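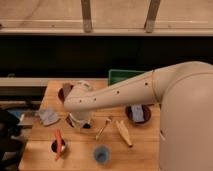

My grandmother's soup started with bowls, and I was so excited to be allowed to make it that I had every one of them out before the kettle boiled. She was particular about bowls. They had to be dark and they had to be round, and nothing went into a pot until it had first spent a while sitting in one of them, where you could look it over and decide whether it deserved to be soup. I had the honey-colored table, the carrot sticking up out of the small bowl at the front, the blue-gray cloth in a heap over on the left where my hand would find it without looking, and I had the whole afternoon. I was forty-one years old and I felt like I was ten.

The house in Wukthorpe had been mine for three weeks. Hers for sixty years before that, and in all that time I don't believe she moved the table. There were dents in the floor where its legs stood. When the men from the moving company asked where I wanted it, I pointed at the dents, and they looked at me as though I had paid them to carry a table out the door and back in again, and I suppose I had, because the floor needed sealing.

The recipe was on the back of a seed envelope from Whiteley. Whiteley was the garden store down on the river road, long gone now, and their envelopes were a wonderful heavy paper that took pencil better than any notebook. She wrote everything on them. I found 133 in the dresser, held together with rubber bands that broke the second I touched them, and I sat on the kitchen floor and read every single one! Half of them weren't recipes at all. One said "ask about the gate." One said "Clellar, 196, back stairs," and I thought about that one for days.

The soup envelope said this, in full:

Carrots. The good onion. Barley if it rains. Start it before you're hungry. Clellar water.

So you can see I was going to have to work for it.

Carrots were easy. I'd pulled them that morning, the last row, from dirt so cold it made my knuckles ache. It was October and they had grown into every shape a carrot can manage. The good onion I decided to take as a matter of attitude, and I chose the one from the sack that felt heaviest and told it out loud that it was the good one. Barley I had bought in town. It wasn't raining, but there was a gray smudge over the hill that I was willing to count.

That left the water.

Clellar is the next village up, if you can call it a village, eleven houses and a chapel with a spring behind it. As a child I was taken there every summer with two glass jugs in a wagon, and I'd forgotten it completely until I read the word in her handwriting. Then it came back all at once, the wagon's bad wheel, the moss, the way she would fill one jug and make me drink from my hands before she filled the other. I had always thought we went for the walk.

I drove up. I'm a little ashamed of that, but the wagon was gone and I had only the one jug. The spring was still running! I don't know why I had expected it to be dried up or fenced. It came out of the rock at the same height as my knee, where it used to be the height of my chin, and it ran down a stone channel with a date cut into the side, 1,708 paces from Wukthorpe church, it said underneath, which I had never been able to read when I was small. Imagine somebody walking that with a chisel in his pocket, keeping the number in his head the whole way up the hill. I hope nobody said good morning to him.

Behind the chapel was a long low building with a number painted over a side door, 196, and behind the door I could see stairs going up. I stood there with my jug dripping down my leg. Eleven houses, and one of them numbered 196! I knocked. I waited and knocked again. A curtain moved in the house opposite, and a woman leaned out and called across that it was only the old Horkico place, they used to fix radios, and had I tried the back?

I went around the back. There was a second set of stairs, outside ones, and a shelf at the bottom of them with a tin roof over it, and on the shelf were bowls. Dark round ones, stacked upside down against the weather, with leaves caught between them. I picked one up. I turned it over and ran my thumb along the rim and I knew it, the way you know your own front step in the dark.

"They were left for anyone," the woman called. She had come out in her slippers by now. "There was a fellow upstairs made them, evenings, after the radios. People took them home. You can have one if you want it."

I asked her if she remembered a woman who came with a wagon.

"Two jugs," she said at once. "And a little girl who wouldn't keep her shoes on."

I took one bowl. I wanted the whole stack, I truly did, I could have filled the back seat and driven home singing, but I took the smallest and I put it on the passenger side with the belt across it. It has a thumbprint pressed into the base, much bigger than mine.

The soup took until dark. I cut the carrots thick and let the good onion go soft and brown, and I poured in the Clellar water and stood back, and I can't tell you that it tasted of anything but water. Then the barley went in and the steam came up, and it smelled like being seven years old with grass between my toes. I ate two helpings standing. I ate a third sitting down.

It had started to rain by then, so the barley was official.

Afterward I found a pencil and one of the blank envelopes and wrote it all out again for whoever gets the table next. I put in how thick to cut the carrots. I put in the paces from the church. On the back I wrote "take a wagon," and I slid it into the dresser with the others and went to see what she had meant about the gate.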